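24. August 2018

Eigentlich wollte ich heute vom Garten schreiben, aber dann habe ich den halben Nachmittag vor der Spülmaschine verbracht, und jetzt wird es eben ein Eintrag über Teller. Wer schon länger mitliest, weiß ja, dass ich mich über solche Dinge sehr ausführlich auslassen kann. Holt euch einen Kaffee!

Angefangen hat alles im Mai mit dem Umzug nach Plaltberg. In der alten Küche habe ich immer von Hand gespült, sieben Jahre lang, und ich habe das sogar gern gemacht (Radio an, Fenster auf). In der neuen Wohnung stand dann eine Maschine, und ich habe sie wochenlang eingeräumt wie einen Umzugskarton: alles rein, was passt, Klappe zu. Entsprechend kam es wieder heraus. Schüsseln mit einer Pfütze im Boden, Gabeln mit Haferflockenrand, und die Teller klebten aneinander wie nasse Buchseiten.

Inzwischen habe ich meinen Frieden mit dem Gitterkorb gemacht. Die Teller kommen zuerst dran, noch vor den Schüsseln, und zwischen zwei tiefen lasse ich immer eine Lücke frei. Am liebsten räume ich die rosa Teller ein, dieses staubige, gedämpfte Rosa, an dem ich mich einfach nicht sattsehen kann.
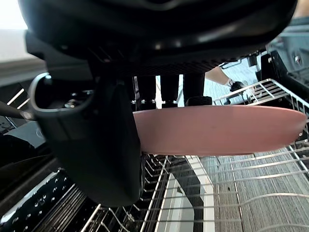

*Foto: Charoen Chaimongkol*

Meine eigenen rosa Teller habe ich auf dem Flohmarkt in Lutlow gefunden, ganz unten in einer Kiste mit Einmachgläsern, 20 Euro für alle zusammen. Einer hat einen kleinen Sprung am Rand, der steht seitdem unter dem Basilikum und macht sich dort sehr gut. Die anderen benutze ich jeden Tag, auch für Butterbrot, denn für »gut« aufheben, das hat schon meine Oma mit ihrem Service gemacht, und am Ende hat kaum jemand davon gegessen.

Was ich noch nicht gelöst habe, sind die großen Holzbretter. Die wasche ich weiter von Hand, mit Radio. Falls ihr einen Tipp habt, womit ihr eure einölt, schreibt mir gern, ich bin mit meinem Leinöl nicht so recht glücklich. Und nächstes Mal dann wirklich der Garten, die Zucchini warten schon.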